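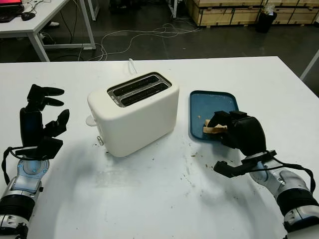 Hafiz Tambunan wants to know why you'd spend a whole year's equipment money on a second arm when the first one was mostly idle. He left that under my last post, and he has a point, which I resent.

My answer is toast. With one arm you can lift a slice off a tray and put it in a slot. Then you need something to hold the toaster still and something to work the lever, and that something was me. I had not budgeted for me.

So in March I sat down with the Sustitz quote and a calculator. The arms were the part I had planned for. The hands were priced separately, as were the cables and the spare fingertip pads, which come in a pack for $300 and are apparently considered food for the machine. Shipping was $700. I asked whether that included someone carrying the crate up the stairs, and they sent me a very polite PDF.

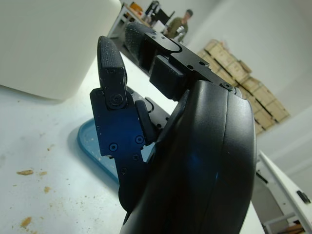
What I forgot to put in the budget

Crumbs. Bread goes everywhere, including places where I'd have to take out screws to get at it. I've added a line for brushes and a small vacuum.

Bread, while we're at it. I had penciled in 23 loaves for the quarter. I've crossed that out and written a bigger number, and I'm not sharing it with Hafiz.

Cable length. Measure from the wrist to wherever the controller really lives, then add the loop, then add some more. I ordered short and paid for shipping twice.
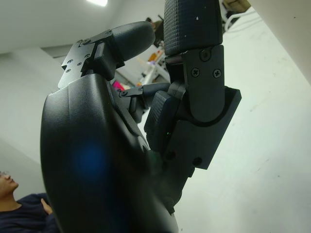
Then there's the support plan. Zutach offered one at 35 percent off if I signed by the end of the month, and I let it lapse out of stubbornness. Loukia Zacharopoulos says to skip support the first year and put the money into a spare hand. Ravinder Morin says the exact opposite, with the same confidence. I split the difference and bought a second toaster.
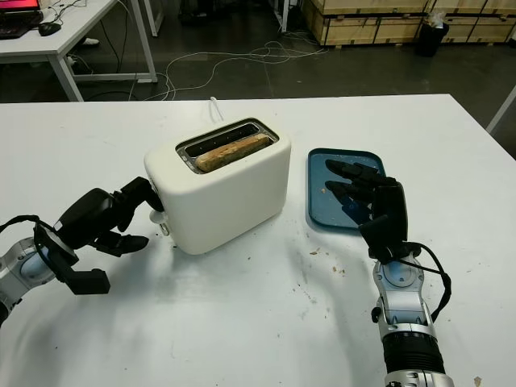
The toaster, I should say, is the cheapest thing on the spreadsheet and the only one that arrived on time. Next year's draft has a row for a better table and a row marked "other," and "other" is already the bigger of the two. I'll post the full sheet once I've fixed the column where I added the tax twice.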